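4. Chaîne logicielle et planification

4.1 Organisation des nœuds

Le logiciel développé pendant le projet se compose de six nœuds ROS 2, répartis sur deux machines. Le poste fixe exécute la perception et le planificateur ; le second ordinateur, relié directement au contrôleur du bras, ne porte que la boucle de commande et la surveillance des limites. Cette séparation a été demandée par notre encadrante, Eftychia Bakalis, après les premiers essais de septembre, au cours desquels l'inférence du réseau de segmentation perturbait la période de commande. Les messages échangés entre les deux machines se limitent à la consigne de trajectoire, à l'état articulaire et à un indicateur de validité de la scène.

La bibliothèque Workneh, écrite au laboratoire par la promotion précédente, a été conservée pour la cinématique inverse. Nous en avons corrigé la gestion des butées : la version d'origine renvoyait la dernière configuration valide sans signaler l'échec, et le planificateur l'acceptait comme solution.

4.2 Modèle de la boîte et perception des rabats

La tâche retenue est l'ouverture d'un carton puis l'accès à son contenu. Le carton est représenté par un parallélépipède auquel sont attachés jusqu'à quatre rabats, chacun décrit par un axe de charnière, une longueur et un angle. L'estimation se fait en deux étapes. Un réseau de segmentation étiquette d'abord les pixels de l'image du poignet en trois classes (rabat, paroi, ouverture). Les arêtes extraites des masques servent ensuite à recaler le modèle géométrique par moindres carrés robustes.

Le jeu d'apprentissage, nommé Hondine, comprend 2875 images annotées par nos soins. Les images de validation proviennent d'enregistrements distincts, afin d'éviter que deux vues voisines d'une même approche se retrouvent de part et d'autre de la séparation.

Deux cas restent mal traités. Le ruban adhésif translucide produit des reflets que le réseau confond parfois avec une arête, en particulier lorsqu'il traverse horizontalement la face proche. Le papier bulle pose un problème différent : sa texture froissée et argentée est bien classée comme ouverture, mais les mesures de profondeur y sont lacunaires. Le fond de la zone d'accès est alors remplacé par un plan situé au niveau des charnières, choix conservateur qui interdit au planificateur de descendre dans le carton tant que la carte n'est pas complétée.
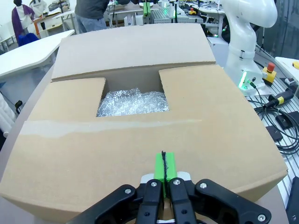 Figure 7 — Vue de la caméra de poignet : rabats partiellement repliés, ouverture centrale laissant voir le papier bulle, doigts de la pince au premier plan.

Les doigts de la pince étant présents dans le champ, un masque fixe est appliqué avant la segmentation. Il est calculé pour chaque ouverture de la pince à partir du modèle CAO, puis dilaté de quelques pixels. Sans ce masque, les contours noirs des doigts étaient régulièrement associés à l'arête d'un rabat et décalaient l'estimation de l'angle.

4.3 Planification du contact

Le planificateur choisit un rabat, un point de contact et une direction de poussée. Les candidats sont échantillonnés le long du bord libre, puis filtrés selon trois critères : accessibilité cinématique, absence de collision avec les autres rabats, marge par rapport aux butées articulaires. La trajectoire du contact suit un arc autour de la charnière estimée. Une commande en admittance absorbe l'erreur résiduelle sur la position de l'axe.

Le temps de calcul médian est de 829 ms par rabat, l'essentiel étant consacré aux tests de collision. Styliani Stamatopoulos a porté ces tests sur une structure de sphères englobantes, ce qui a permis de replanifier entre deux rabats sans arrêter le bras en position haute.

4.4 Reprise sur échec

L'exécution est supervisée par un arbre de comportement. Si l'angle mesuré après la poussée s'écarte de l'angle attendu, le rabat est réestimé depuis une seconde pose d'observation et une nouvelle tentative est lancée. Au bout de deux échecs consécutifs sur le même rabat, le nœud de supervision ramène le bras en position d'attente et enregistre l'état complet (images, consignes, efforts) pour une relecture hors ligne dans l'outil Stallcombe.

La relecture a surtout servi à régler le seuil d'effort. Un seuil trop bas interrompait la poussée dès le premier pli du carton — un seuil trop haut déplaçait la boîte entière sur la table. La valeur retenue figure en annexe B, avec les autres paramètres de la commande en admittance.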